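3.2 Materials and sampling of the small-format packets

The household part of the study was carried out in the town of Prullitz and in the villages that share its waste collection. We asked the participating households to keep every flexible snack wrapper for the whole month of August, and to put it unwashed into a paper bag that we had delivered before. In total 229 households returned at least one bag. The bags were opened in the laboratory by two persons, and each wrapper was given a running number, a weight and a short note about its state (flat, folded, knotted or torn in pieces). After the removal of items that were not snack packaging, for example bread bags and the film from magazines, 2,592 wrappers remained in the sample.

A wrapper in the sense of this paper is a closed film pack for one portion, which is opened by hand and can not be closed again. We do not include cardboard boxes with an inner bag, and we do not include trays with a lidding film, as these were already treated by Reisinger and Ranjbar in the first part of the project. The difference between the two groups is sometimes difficult to see in practice. Several packs were sold together in an outer bag, and households did not always return the outer bag with the inner ones. In such cases we counted only what was in the paper bag.

For the comparison with unused material we also bought sealed packs in two shops. These packs were kept closed at room temperature until the seal tests, and they were stored and moved in white plastic trays, so that the crimped ends were not bent by other goods. A typical pack of this group has a crimped seal at each end and a printed, glossy film (Figure 2).

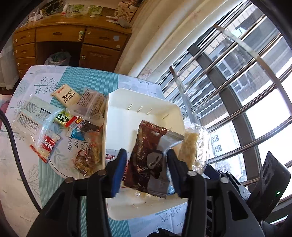 Figure 2. Sealed snack packet with serrated, crimped ends, above a white plastic tray with a second package.

3.3 Tearing behavior and loss of small pieces

The question which interests us most in this section is what happens with the corner of the pack when it is opened. Persons who open a pack at the serrated end often pull off a narrow strip. If this strip is fully separated, it becomes a second piece of waste, and it is so light that it is easily lost outdoors or falls through the sieve in the sorting plant. Earlier work has mostly weighed the waste and not counted it, and for this reason the strips are nearly invisible in the statistics.

We classified each returned wrapper as complete, as incomplete with the strip present in the bag, or as incomplete with the strip missing. For 422 wrappers the strip was missing. We do not claim that all of these strips were littered. Many of them were probably put in another bin in the kitchen or at the place of work, and our bags only show what the household brought back. The number should therefore be read as an upper limit for the households in this sample – and not as an estimate for the region.

The opening method was further studied with the bought packs. Prantl opened them by hand following a fixed protocol, first by pulling the two sides of the film apart below the seal, and then, with a new pack, by tearing from one tooth of the serrated edge. Hsueh repeated the series without knowing the results of the first person. When the sides were pulled apart, the end seal mostly stayed connected with the pack. When the tear was started at the edge, the direction of the tear depended strongly on the film. In stretched films it ran straight down along the pack, while in softer films it turned to the side and cut off the corner.

Creases in the film had a smaller effect than we expected. We had assumed that a pack which is already creased near the seal would tear in a less regular way, but the two groups could not be separated in our data. It is possible that the creases from normal handling are too shallow, and stronger folds, such as they come from a full school bag, were not tested. Mahuika has suggested to repeat this part with packs that were carried for one day, and we intend to do so in the next collection period.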